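I finally gave in and bought a dumpling press. Two of them, if we're being picky, because the first one went back in its box within a day and I'm still a bit sore about the postage.

Some background. My brother-in-law Iestyn Bevan makes dumplings by hand, twelve neat little pleats each, while carrying on a conversation and drinking a beer. I make dumplings that look like somebody sat on them. I've watched the videos, I've done the thing where you practice with a damp paper towel, and mine still burst in the pan. So when November got cold and I wanted soup dumplings every night of the week, I went shopping for a gadget.

The first one was the Hornov, a hinged plastic clamshell with a crimped edge. You lay the wrapper in, add a spoon of filling, squeeze the handles together and out pops a dumpling. Lovely idea! But the cup is tiny, and if you go even a hair over a teaspoon of filling it squirts out the side and glues the hinge shut. I spent more time picking cabbage out of that hinge with a toothpick than I did eating. Back it went.

The second is the Lakia, and this one I'm keeping. It's metal, it's heavier, and it has a cutter on the back so you can stamp out your own circles from rolled dough (I use store wrappers most nights, but it's nice to have). It does one dumpling at a time, same as the other, only the cup is deep enough to hold a proper amount of pork. Dust it with flour every few rounds and they drop right out. Forget the flour and you'll be peeling.

A few things I've worked out so far:

- Wet only half the rim of the wrapper. Wetting the whole thing makes it slide around.
- Squeeze the water out of your cabbage. More than you think. Then do it again.
- Rest homemade dough for half an hour or it springs back and your circles turn into ovals.
- Freeze them on a tray before you bag them up.

My filling is 800 grams of ground pork to half a small cabbage, plus ginger, scallions, soy sauce and a good glug of sesame oil. That's a big batch, and we eat it for days. Rhodri Edwards from the office swears by adding a spoon of cold stock, and I tried it, and he's right, though I'm not going to tell him that until after the holidays.

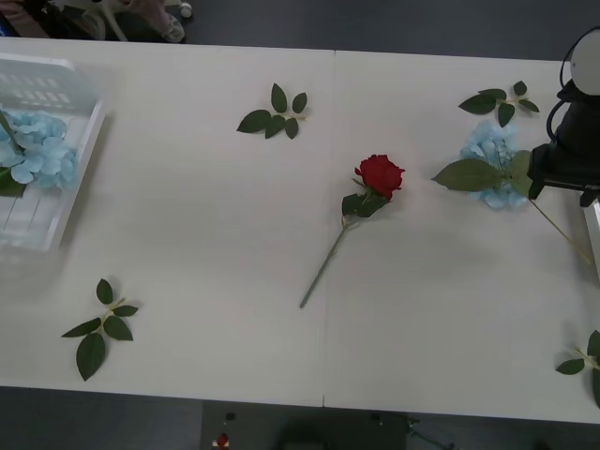 *Flowers and leaf sprigs all over the white table, with the blue hydrangea in the basket.*

Cleanup is the one place the Lakia loses points. The crimped edge holds on to dough, and once it dries you need a stiff brush and some patience. I drop mine in a bowl of warm water as soon as the last dumpling is done, and then it only takes a minute at the sink. I wouldn't put it in the dishwasher, mostly because my garlic press went in shiny and came out gray.

Next up is a shrimp and chive batch, and I want to try the press on little apple hand pies too. If you've done sweet fillings in one of these, tell me how you stopped the sugar from leaking, please!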